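Opening Up the Cottage for the Season (and Leaving It Nicely for the Next Folks)

Welcome, everyone! Laine Kivi wrote the first version of these notes on the back of a grocery flyer, and I've been adding to them ever since, so please forgive me if they ramble a bit. If you've booked Citlow for a week or more, you'll be opening the place up yourselves, and it's really not hard once you've done it.

Coming in from Wada, stay on the gravel past the boat launch and look for number 3854 on the green post. The driveway is 200 metres long and soft in spring, so keep to the left-hand side by the birches. The key box code comes in your booking email.

Step 1. Power. The panel is in the mud room behind the door. Flip the main first, then the rest from top to bottom. The one marked STOVE is stiff and wants a good firm push.

Step 2. Water. Close every tap in the house, then go down to the pump shed and open the red valve a quarter turn. Wait 15 minutes (a lovely time to go look at the lake!) and open it the rest of the way. Run the kitchen tap until it stops spitting. Please don't turn on the hot water tank before that.

Step 3. Wood stove. Damper open, a bit of newspaper, small splits from the porch bin. Leave the window over the sink open a crack for the first fire, or you'll be waving a tea towel at the smoke detector like I was last May.

Step 4. Beds and laundry. Sheets are in the cedar chest upstairs, and the washer takes a small load only. Hang wet bathing suits on the porch line and bring everything in before dark, as the dew out here is heavy.

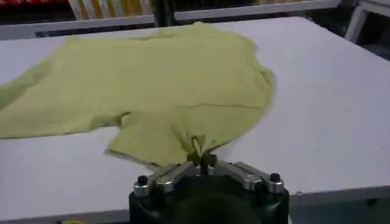
Towels can go on the same line, though the thick blue ones need a full day of sun.

Step 5. Going home. Strip the beds, empty the fridge, close the red valve, and take your garbage to the depot on the Vukent road, open until 4 p.m. Leave the key in the box and spin the dials.

Any trouble at all, call Rūta Grigaitė next door. Her number is on the fridge, and she's up early.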